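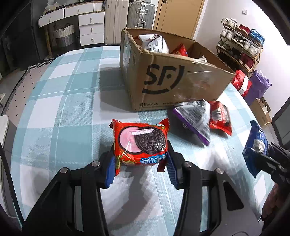
Trallum Plaid Sheet Set, Item 3886

The Trallum is the sheet set we sell to people who live on their beds as much as they sleep in them. You know who you are! The bed is where the mail gets opened, where the clean laundry waits for somebody to fold it, where the suitcase gets filled the night before a trip. It's also where a box of snacks gets unpacked, cookies first, with the rest of the bags spread out across the plaid while everybody decides who gets what. A pale solid sheet can make a bed like that look messy by lunchtime, and a dark one shows every crumb, so we have always had a soft spot for a good plaid in the middle of the range. Light blue, white and teal is the one our customers keep coming back for, and it's very easy to live with beside a white dresser or a striped basket.

Price: $56 for the set
Color: Modise (light blue, white and teal plaid)
Sizes: Twin, Full, Queen, King
Sold by: Skirix Home

What comes in the set

One flat sheet
One fitted sheet with elastic all the way around
2 pillowcases (the Twin set comes with one)
A drawstring storage bag in the same plaid

About the fabric

Trallum is all cotton, in a plain weave with a light brushing on the top side only. We went back and forth on that brushing for most of a winter. Brushed on both sides, the sheet felt wonderful in February and much too warm by the time the windows were open again, and with no brushing at all it had that crisp hotel feel that some people love and others find a little chilly to climb into. One side turned out to be the happy middle — soft where you lie on it, smooth underneath, and comfortable for most of the year in most bedrooms. If you sleep hot, make the bed with the flat sheet turned over so the smooth side faces you.

The plaid is woven in from dyed yarn, so the colors go all the way through and the underside looks nearly the same as the top. That's handy when you fold the flat sheet down over a blanket. We do our best to keep the lines straight along the hem, and we check for it when the sets are folded, but a plaid is a plaid and cloth has a mind of its own. A slight drift from one end of a King sheet to the other is normal and disappears once the sheet is tucked in.

Fit

The fitted sheet has deep pockets and will go over most mattresses with a thin topper on. If your mattress is very thick, or you have a pillow-top and a topper together, please write to us with the height before you order. We would much rather answer a quick question than have you wrestling with the last corner at bedtime, which we have all done and which is no fun at all.

Expect a little shrinkage in the first wash. The sheets are cut generously to allow for it, so they may feel roomy straight from the bag and settle into place after that.

Washing

Wash once before you use them, on their own, in cool water. After that they can go in with other blues and whites at a normal warm setting. Tumble dry low, or hang them outside if you have the space, and take them in while there is still a bit of softness left in them. Skip the fabric softener; it flattens the brushed side. Chocolate should be scraped off first with the back of a spoon, then rinsed from behind with cold water before it goes anywhere near the machine. Crumbs are best shaken out of a window — check who is below.

Ironing is up to you. Most of us don't bother, though the pillowcases do look lovely with a quick pass.

Choosing between Trallum and Dukden

We get asked this a good deal. Dukden is our heavier flannel plaid, brushed on both sides, and it's meant for cold rooms and cold feet. It comes in darker colors and takes longer to dry. Trallum is lighter, cooler and easier to wash often, so if the set is going in a kid's room, a guest room or anywhere that sees a lot of sitting around and snacking, we would point you to Trallum. Plenty of customers own both and swap them over when the heating goes on. The pillowcases are the same size across the two ranges, so you can mix them.

A note from the shop

Johannes Nel has been choosing our bedding since 2000, and Trallum began as a cloth he liked for a tablecloth. He took a length of it home, his family put it on a bed in the spare room, and the tablecloth never happened. He still brings it up whenever we run short of table linen! The plaid has been redrawn a little since those first samples, with more white between the blues, and we think it is brighter and happier for it.

Ordering and returns

Sets ship folded in their storage bag, inside a plain cardboard box. You are welcome to open the bag, feel the fabric and lay the sheet across your bed to see how it looks in your own light. If the color isn't right for the room, fold it back up unwashed and return it to us within a month for a refund or another size. Washed sets can only come back if something is wrong with the sewing or the cloth, in which case send us a photo and we will sort it out with you.

Extra pillowcases and single fitted sheets are sold separately under the same item number. Please choose the piece you want from the size menu, and double-check that you have picked the fitted and not the flat, as the two sit next to each other on the list.

King is out of stock at the moment. Leave your email on the size menu and we'll write when it is back on the shelf.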